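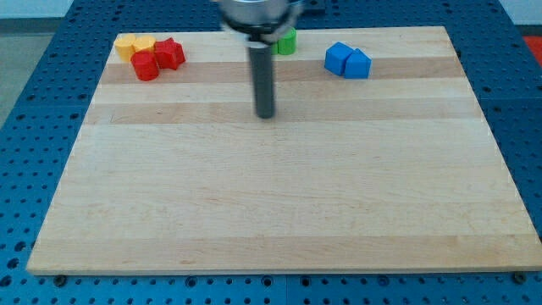
ok so I sat through the whole talk on antibiotic leftovers so you don't have to. thread

Xinyi Wei's team at the Vanness clinic called 433 patients after a course of antibiotics. simple question – did you finish them, and if not where are the pills now

lots of people stopped when they felt better. fine, we all know that one. but then they KEEP them. bathroom cabinet, glove box, purse

and the bathroom is a bad spot anyway, warm and damp from the shower. my mother's pills have lived over the sink for my entire life

part that got me: parents saving the kid's liquid antibiotic for "next time." the mixed stuff has a short shelf life, its printed right on the label. please go check your fridge door

someone asked about sharing with a spouse. Wei just said "please don't" and moved on to the next slide lol

Armindo Pinheiro (pharmacist, Lirna) went second. his store put a drop box by the register, 969 returns so far. mostly not antibiotics btw – blood pressure stuff, old cough syrup, a LOT of eye drops

he wants prescribers to write shorter courses where the guidelines allow it. some pushback in the room, one doctor from Bataineh said her patients can't easily get back in if it doesn't clear up. fair point and I dont think he really answered it

slides are supposed to go up by the end of August, will link when they do

for the people asking in replies: no I don't know if your leftover amoxicillin is still good. call your pharmacist. mine picked up in 9 minutes

also if you're near Vulura the drop box there moved, it's inside the clinic entrance now, left of the desk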